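Nuvier publishes care routine for its hand-held grippers

Sedanura, July. Nuvier has published the full care routine for its two-jaw hand-held gripper, the tool its operators use to record picking and placing tasks in ordinary homes. The routine covers setting up, daily checks, pad changes and storage, and replaces the short card packed with each tool until now.

The company has 199 grippers in use. Until this summer each operator looked after their own in their own way, and the service bench at Lundilard was receiving tools with worn pads, slack pivots and dirty linkages that could have been put right on site in a few minutes.

"Most of what came back needed a cloth and a screwdriver," said Fitzgerald Baptiste, who runs the bench. "We have written down what we do here so that operators can do it at home, with the same tools and in the same order."

Before a session, the operator closes the jaws on nothing and checks that the two pads meet evenly along their ribs. The pivots are then worked open and shut by hand. A short trial follows on soft cloth, with small round items and a bowl, as a pad that has begun to lift tends to show up first on small things that roll.

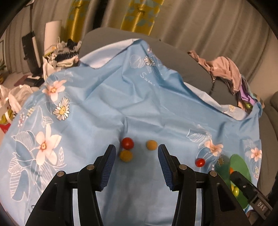 How often should the grip pads be changed?

Every 400 hours of use, or sooner if the ribs have worn flat or an edge has come away from the jaw. Both pads are changed together, even when only one is worn.

Changing a pair takes 8 minutes at the bench. The old pads are peeled off from the tip end, the jaw faces are wiped down and left to dry, and the new pads are pressed on and held in a clamp. The replacement pads are made by Rezaei and come in sealed pairs. Opened packs should not be kept for later.

Pivot screws are checked once a week. They should be snug enough to stop side play, but the jaws must still open freely. Operators are asked not to oil the joints, which draws in lint from bedding and clothes. Fluff caught in the open slots of the fingers can be lifted out with a dry brush.

After any repair the tool goes through three trials with mixed items, including fruit and small tomatoes, before it is used for recording again. 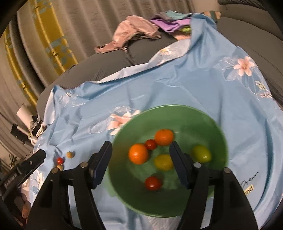 Availability

The routine is free to all Nuvier operators and can be collected in print from the Lundilard bench. Pad pairs and screw sets are sent out on request. Tools with a bent finger or a cracked linkage should still be returned to the bench and not repaired at home.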